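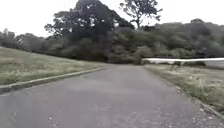
Abelardo Quezada 在初稿的批注里认为,路缘一侧和碎石一侧不应合用一张评分表,两边的排水条件和磨损原因都不同,合并打分会把右侧边缘的问题摊薄。本组接受这一意见,终稿改为左右分表,第三节的评分全部按新表重算,初稿中的综合分不再使用。

园区步道路面与边缘状况调查
课程:场地工程实习 结题报告
执笔:Nghĩa Từ

一、调查对象

调查路段为 Medina 园区北侧的沥青步道,起点在 Famberg 停车场出口,终点在 Hakitz 桥头,全长900米。步道一侧为草坡,以混凝土路缘分隔;另一侧为较低、较平的草地,沥青与草地之间有一条松散碎石带和低矮的边缘构造。路段总体平直,接近树林处向左缓弯。本报告中的左、右均以由停车场走向桥头为准。

调查内容限于三项:沥青面层的外观状况、两侧边缘的完整程度、边缘植被对路面的影响。路基承载力、照明和标识不在范围内。园区原有竣工图只找到平面图,没有横断面图,面层厚度和基层材料不明,涉及结构的判断一律不作。

二、方法

全线按50米划分为单元,编号从停车场一端起算。分界点用粉笔标在路缘顶面,右侧不设标记,以免碎石移动造成偏差。外业在八月完成,时间固定在上午九时至十一时,避开午后树影对目视判读的干扰。

面层评分采用目视法,分四级:

0级 表面均匀,无明显磨损
1级 局部磨损,色泽深浅不一,无可感知的高差
2级 磨损连片,表面略有不平,可见污渍或旧修补
3级 有松散、坑槽或结构性裂缝

每个单元由两人独立评分,结果不一致时当场复看,仍不一致取较高一级。平整度用直尺和塞尺抽查,只作为区分1级和2级的参考,不单独计分。直尺法在弯道段重复性较差,原因是放尺方向不易固定,后续改为统一垂直于路缘放尺。

左侧边缘记录路缘顶面缺损、接缝错台和草叶覆盖。右侧边缘记录碎石带宽度、边缘构造外露情况以及碎石散落到路面上的程度。两侧各填一张表,表头单元编号相同,便于对照。

植被只记高度类别(低于路缘、与路缘齐平、高于路缘)和是否伸入路面,不作物种鉴定。

三、结果

3.1 面层

多数单元为1级或2级,未记录到3级。典型状况是中灰色沥青上分布深浅不一的斑块,磨损处稍有不平,局部有污渍。靠近树林的单元评分普遍高于停车场一端,两名评分人的分歧也集中在这里,主要是对“略有不平”的理解不同。

路面上的浅色碎屑在外业表中统一记为“散落物”,不区分落叶和砂砾。曾尝试分开登记,但站立高度目视难以可靠区分,逐点蹲下查看又使单元用时成倍增加,故放弃。散落物不计入面层评分,只在备注栏注明疏密。

3.2 左侧边缘

混凝土路缘线形连续,顶面颜色比沥青浅,作为分界基准使用方便。接缝错台均未达到需要单独登记的程度。草坡上的草较长,未见近期修剪的痕迹,颜色以黄绿为主,夹有较干的草丛。部分单元草叶搭上路缘顶面,记为“覆盖”,但未伸入沥青面。

草坡高于路面,雨水和细料有可能越过路缘进入路面。外业期间没有遇到降雨,这一点仅为推断,没有观测支持。

3.3 右侧边缘

右侧问题多于左侧。碎石带宽度不稳定,同一单元内即可相差明显,因此表中改记最大值和最小值,不记平均值。较宽处小石子分布散乱,边缘构造时断时续。草地粗糙,疏密不均,个别位置有较高的草丛和杂草。按初稿的合并评分,右侧较差的单元多被左侧拉回到1级;分表之后,这些单元的右侧单项均升为2级。Quezada 的意见在此得到数据上的对应。

3.4 评分一致性

两名评分人的首次结果在面层项目上一致程度最低,左侧边缘最高。右侧边缘在改用最大值和最小值之后,需要复看的单元减少。

四、处理建议

(1)右侧碎石带先清理、后整形,散到沥青上的石子扫回带内。整形前应确认边缘构造是否连续埋设,必要时开挖一处检查。
(2)左侧草坡沿路缘修剪一道,宽度以草叶不搭顶面为准,坡面其余部分维持现状。
(3)面层暂不处理。2级单元列入下一次复查,复查沿用本次的单元划分和评分人配对方式。
(4)材料费参照 Nastetberg 苗圃去年的碎石报价估算,右侧整形一项为2000元,不含人工和运输。报价时效已过,只能用作量级参考。

五、局限

目视评分依赖光线和评分人经验,两名评分人在外业前只做过一次对照练习,练习路段选在停车场出口外侧,面层状况好于调查路段,对2级的训练不足。调查集中在一个月内,冬季冻融和雨季积水的影响没有反映。粉笔标记不能长期保留,复查前需按平面图重新放样,起点取停车场出口收水井的中心。

附表一为面层评分,附表二为左侧边缘,附表三为右侧边缘,附表四为两名评分人的首次评分与复看结果对照。初稿合并表留存备查,列为附表五,表中第三列“综合”已作废。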